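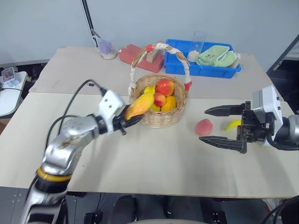 The basket with apples inside and the peach and banana still on the table.

Search reviews
Enter product or keyword
Go

Lastach handled fruit basket — a review after six months on my table

I bought this basket in July and I'm still fond of it, so it's about time I wrote it up. I'd been keeping fruit in a glass bowl before that, and the bottom layer always went soft before I got to it. Woven reed lets the air through, and my apples have been lasting noticeably longer. Might be luck, might be the cold kitchen, but I'll take it!

The handle is what sold me. It's a tall arch wrapped in white rope, and it's so comfortable to grab (I carry mine out to the porch and back most mornings). There's red tape at the top of the arch and down at the right base, and I like that little bit of color against the tan more than I expected to. My brother-in-law Jaanus thinks it looks like a picnic prop. He's wrong, but he does own the Umen wire stand, so consider the source.

Size is good for two people. I can get apples and a few mangoes in with a lemon on the side and still reach what I want. Bananas I leave out on the table — they take up too much room, and they bruise if anything leans on them. Peaches too, when they're ripe.

I put 890 grams of lemons in it one week and then loaded it up to roughly 1789 with apples, just to see (kitchen scale, very scientific), and the handle never creaked. I wouldn't haul potatoes in it.

Now the gripes. The weave catches dust and crumbs, and you need a dry brush to get in there. The rope will get grubby eventually, and I haven't worked out how I'll wash it. And the reed shed little slivers for the first week or so, so shake it out before you put anything in.

I looked at the Mockus one as well, which is prettier in the store but has a flat little handle you can barely get two fingers under. Get the tall one. I've already ordered a second for onions.

Ojārs Eglītis, January 2018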